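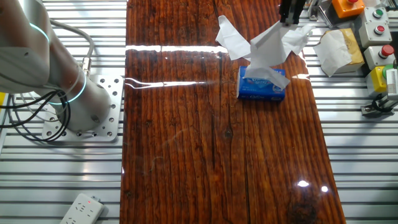
Inicio > Cuaderno de taller > Brazos y pinzas

Llevo días queriendo sentarme a escribir sobre la puesta a punto de la celda pequeña, la que en el taller llamamos Lougher, y siempre se me cruzaba otra cosa. Pues bien, hoy hay café hecho y un rato tranquilo, así que allá vamos (y perdonad si me enrollo, que ya me conocéis).

La tarea con la que comprobamos la celda parece una tontería: sacar un pañuelo de papel y soltarlo a un lado. A mí me encanta. El papel lo perdona todo menos la prisa, y cuando una pinza está mal ajustada lo cuenta enseguida: o resbala, o arruga más de la cuenta, o se lleva el paquete entero por los aires. Iestyn Watkins, que viene de soldadura, me miró con bastante pena el primer día. Ahora es él quien pide otra ronda antes de apagar.

Empiezo siempre por la base. La placa va atornillada sobre los perfiles de aluminio ranurado, y esos perfiles tienen la mala costumbre de asentarse con el tiempo, así que repaso los tornillos en cruz, con calma, y luego empujo el brazo con la mano para notar si hay juego. Después los cables. El mazo negro tiene que quedar con holgura, en bucles anchos, sin que ninguna vuelta se meta por donde pasa la articulación de abajo. En junio tuvimos uno pellizcado durante semanas, con fallos que iban y venían, y le echamos la culpa a todo: al controlador, a la red, a la pobre Mali Trevor, que acababa de actualizar el programa. Mali, si lees esto, te debo una comida.

Luego tocan los mandos. Los pulsadores los tenemos en fila a la derecha de la mesa, al alcance de quien esté de pie, y los pruebo todos cada mañana, también los que no vaya a usar. Pulso, miro que el brazo se pare de verdad, rearmo y al siguiente. Son 2 minutos y me voy mucho más tranquila a por el segundo café.

Con la pinza ya hay que ponerse las gafas de cerca. Limpio las puntas de los dedos con un paño que no suelte pelusa y alcohol, poquito, y repaso los tornillos de la tapa con la llave corta – con la larga es facilísimo pasarse y luego no hay quien los saque. El polvillo del papel se mete por todas partes, no os hacéis una idea. Jade Carrier lo anota todo en una libreta de tapas duras, y gracias a ella sé que hacemos esta limpieza cada 300 agarres y que la última vez que nos la saltamos la pinza empezó a fallar pasados los 86.
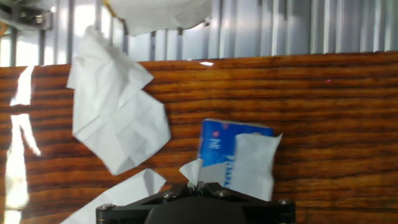

Archivado en: Ajustes y mantenimiento

Lo que más guerra nos ha dado, con diferencia, es la luz. El tablero es precioso, con sus vetas oscuras y ese acabado tan brillante, y justamente por eso refleja como un espejo. La cámara de la muñeca ve una mancha blanca alargada sobre la madera, y un pañuelo también es una mancha blanca, así que imaginaos el lío. Halfdan Eskildsen quería cambiar el tablero por uno mate y seguramente tenga razón, pero yo le he cogido cariño, qué le vamos a hacer. De momento hemos bajado la exposición y hemos girado un poco la lámpara, y con eso vamos tirando.

El otro ajuste fino es la fuerza de cierre. Subimos de muy poquito a poco y nos quedamos en 13 en la escala de nuestro programa, que de unidades no tiene nada y es cosa de Mali. Por debajo, el papel se escurre. Por encima, los dedos tardan en abrirse y el pañuelo se queda enganchado de una esquina, colgando con mucha dignidad.

También he aprendido a retirar los pañuelos sueltos entre ronda y ronda, siempre con el brazo parado. Si se acumulan, la cámara se encapricha de uno cualquiera y deja en paz el paquete, que es lo que nos interesa.

Me queda pendiente cambiar la brida del cable gris, el del conector metálico, y preguntarle a Prys Wynne si le sobra alguna de las anchas que compró para la otra celda. Cuando lo tenga hecho os enseño cómo la paso, que tiene su truco.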